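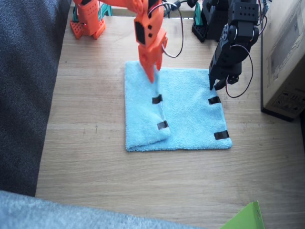
Back from the pool and typing this before my hair dries, so forgive the mess. Week five of learning to swim properly at the age of forty-odd. Still can't do a full length of front crawl without stopping. Can do most of one. Then I swallow something and grab the lane rope.

For anyone new, I could always sort of swim. Head-up breaststroke, neck like a meerkat, fine on holiday. Then Maham Soomro from my old job talked me into putting my name down for the Prestuvbridge lake swim next October, a whole year off, plenty of time. 777 metres, an odd distance, something to do with where the jetty is. I said yes on the phone while making tea and that was that.

So, lessons. Tuesd- no, not saying which night, my sister reads this and she'll turn up to watch. Evening group, shallow end, teacher is Nerys Penry. Very calm woman. Has a way of saying "again" that makes you do it again.

What we did tonight:

Breathing out. Whole lesson on it nearly. I've been holding my breath under water and then trying to breathe out and in when my face comes up, no time for both, hence the panic. You're meant to blow the whole time your face is in. Bubbles. I felt like a toddler. Liam Rafferty next to me got it in two goes and was off down the lane, very annoying, lovely man.

Kicking. Mine is all knees. Nerys had us hold the side and kick from the hip and I went bright red and had cramp in my left foot by the end. Bananas have been suggested. Also drinking more water, which seems greedy given how much of the pool I've had.

Rolling to breathe instead of lifting your head. Can't do it on the left at all. On the right, yes, if I think about nothing else. The minute I think about my legs the breathing goes, and the other way round.
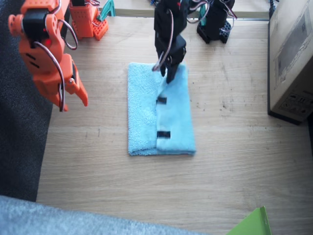
Kit then, a couple of you asked. I bought the expensive goggles first, like an idiot, and they leaked from day one. Sent them back. Now on a cheap pair out of the Tedell machine in the foyer and they're fine, bit of a ring round the eyes for an hour after. Silicone cap, not the latex, latex pulls your hair out at the roots. Flip flops for the changing room floor, please, I beg you. And a pound coin for the locker that you do NOT leave in the car. Twice now.

Sore shoulders the day after. Hot shower helps, porridge helps, moaning helps. I'm starving all the time, had toast before and after tonight and I'm eyeing up the cereal as I type.

Evanthia asked in the comments if you can learn it from videos. I tried. Watched loads last winter, lying on the sofa, knew exactly how it was done, got in the water and did none of it. I'd say get a teacher if you can afford it, even just a handfull of lessons. The council do a cheaper block in the mornings if you're free then, I'm not.

Longest I've managed in one session, with plenty of hanging about at the ends, is 300 metres. So a way to go. Maham says she did more than that her first week but she also grew up by the sea so I'm not counting it.

Next time is tumble turns for the others and "just keep going" for me. Also need to ring the pool about my lost towel hook token thing. Right, cereal.

Recent posts
Week four: water up the nose
I have entered a lake swim, help
The slow cooker chilli, second attempt
Getting rid of the shed
Books I didn't finish this summer

Contact me | © all words mine, please ask before borrowing | Back to top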